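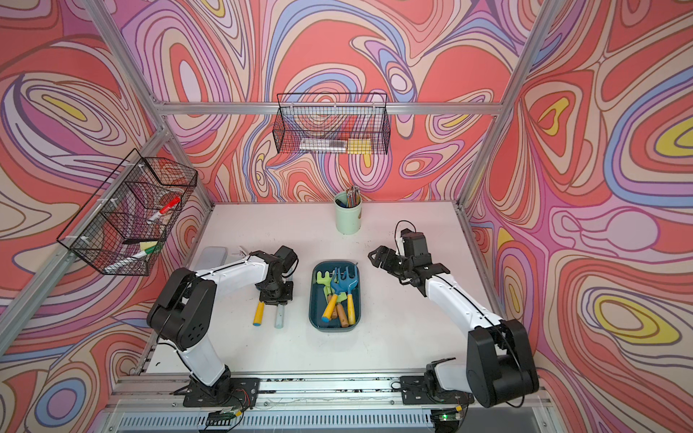

A scheme to send children's gardening kits to primary schools has gone live in Kiklow, and not everyone is convinced the trays will stay tidy past the first week of term.

Kustari, the firm behind it, wants 200 kits out by December. Each is meant to be a tray of small rakes and other hand tools, kept indoors alongside the ordinary craft things such as coloured pencils, markers and sticky notes. The firm says children will "take ownership" of putting it all back. It gave no evidence for this when asked.

The budget is £3,441, paid from the Hostell fund. Divide that by the number of kits and there is not a great deal left for replacing a bent rake.

Danica Golob, who runs the scheme, said the tray had "a place for everything". What that means for tools heaped in together was left rather vague.
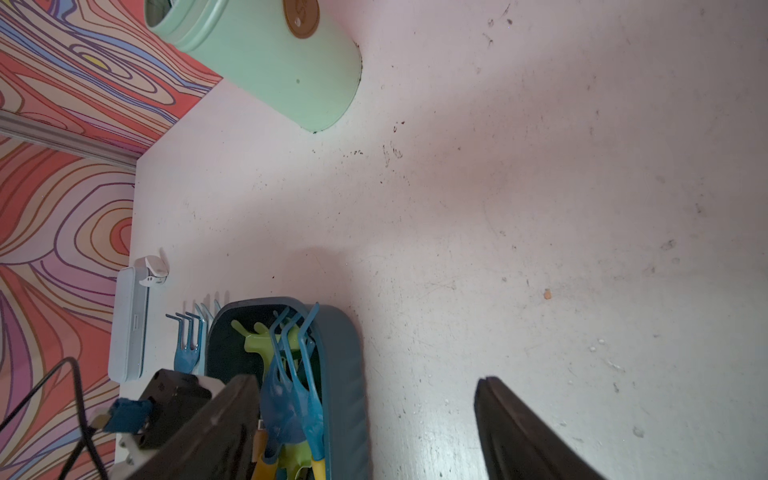

Catriona Imrie, a parent with two children at the school, was less taken with it. "Who wipes the table?" she asked. "They've costed the rakes. I can't find a line for a cloth."

Luuk Van Beek of Kustari said cleaning was a matter for each school. He would not say whether any had agreed to it.

A review is promised, though no date has been set.

22 Aug 2026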